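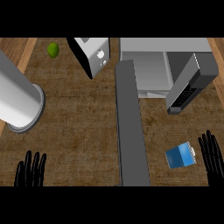 Page last changed: 16/11/2018

Stiltach Tabletop
Planning and perception software for two-handed manipulation

Stiltach Tabletop is a software package for robots that work with two hands at a counter, bench or table. It joins object recognition, grasp selection and arm planning in a single program, and it may be run against a simulated kitchen or against the customer's own robot without changes to the task files. The package is developed and maintained by Triltow and is supplied under an annual licence.

Purpose

The package is intended for laboratories and engineering departments that need to prepare and check manipulation tasks before time is booked on a machine. A task is written once, tried on a rendered worktop, corrected, and then passed to the robot controller. Users who do not own a robot may work in simulation only.

The kitchen set

Each licence includes the kitchen set, a group of worktop layouts seen from the robot's own viewpoint, looking down on the counter with both hands in view at the near edge. The layouts mix items of very different size and shape: a small green fruit, a large white cylinder lying at an angle, a toaster, a spiral-bound blue notebook. Larger items are placed towards the back of the counter and may overlap one another from the robot's viewpoint, so that the recognition module has to deal with partly hidden outlines.

Layouts may be edited in the Pons scene editor, which is installed with the package. Objects can be moved, turned, resized or removed, and the surface of the counter can be changed. The current release contains 200 layouts. Customers may add their own, up to a limit of 3000 in one library.

Perception module

The perception module reports the position, outline and class of each object on the work surface, together with a confidence value. Objects whose confidence falls below the threshold set by the user are kept in the list and marked as uncertain. They are treated as obstacles and are not offered for grasping.

Glossy surfaces and strongly patterned wood remain the most common causes of a poor outline. The settings for both are described in the user manual, chapter on surfaces, and were revised in February.

Planning module

The planning module works out the movement of both arms together. Where a task can be carried out by either hand, the planner compares the distance to the object, the free space around it and the position of the other hand, and proposes an assignment. The user may accept the proposal or fix the hand in the task file. Up to 50 steps may be placed in one task.

The worktop may be divided into left and right zones, with a rule for each - for example, that the right hand may not enter the left zone while the left hand is moving. Zone rules are checked at every planning step, and any plan that breaks a rule is refused with a written message.

Supported controllers

A ready-made interface is provided for the Proltura hand controller, in left and right versions. Other controllers may be connected through the open command interface. Triltow will supply the interface description on request, free of charge, to any licence holder.

Licences and trial use

Licences are issued for single workstations or for sites. Academic institutions may apply for the reduced rate. A trial licence is valid for 30 days and includes all modules, the kitchen set and the scene editor. Task files made during the trial remain readable after a full licence has been bought.

Training and support

An introductory course is held at the Triltow offices and may also be given at the customer's site by arrangement. It is taught by Vimala Pinto and Quentin Texier.

Questions on licences and orders: Josiane Aubert, Sales Office.
Technical questions: Seidu Mahama, Software Support. Please state the release number and attach the task file concerned.

Documents available on request

User manual
Scene editor guide
Command interface description
Release notes
Licence terms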